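Progress report no. 6: the Stanau play and music sessions
To: Mayu Takagi, Trorkel small grants
From: Chiyo Koyama
January 15, 2020

Hello Mayu,

Happy new year, and sorry this one has come out longer than the last! We've had a busy few weeks and I wanted to get it all down before the spring sessions swallow me up.

First the money. Of the 500 pounds, the biggest chunk so far has gone on hall hire, then 40 on the tablecloths and storage tubs, and I've still got the receipt for the tubs if you need it. The song books from Pivus are ordered but not here yet, so they'll show up in the next report.

The singing table has been the big success of the winter. I had my doubts about toy microphones (I pictured them all ending up in somebody's coat pocket) but the children head straight for them. We put them out on the flowery cloth, the pale one with the grey ferns and the peach and orange roses, and it makes the hall look much less like a hall. 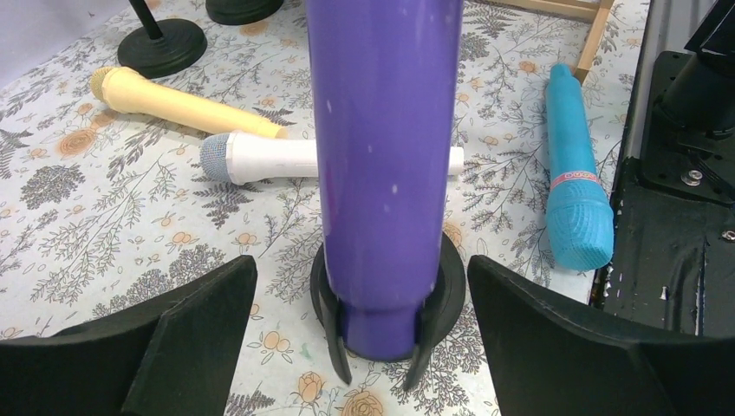

Colours turn out to matter enormously when you're four. Purple is the one they argue over, and we've had to bring in a rule that you sing one verse and then pass it on. It mostly works. One little boy did eleven verses of the same song and told me they were all verse one — I let him off.

Numbers are steady. We had 12 families at the first January session, up from the quiet patch before the holidays, and 6 of those were new to us. Two mums have asked whether we could run a second slot in the afternoon. I'd love to, but the Pace dance class has the hall then and I don't fancy our chances.

What hasn't gone so well is the tidying up. Everything gets tipped into one tub at the end and then I spend the first ten minutes of the next session fishing bits out. I'm going to try a labelled tub for each table — music, building, dressing up — and get the children to help put things away to a song. The cloths also need ironing more than I bargained for.

Next up is a little sing-along for the grandparents, if I can pin down a time that suits the hall. You'd be very welcome, do let me know and I'll save you a chair.

All the best,
Chiyo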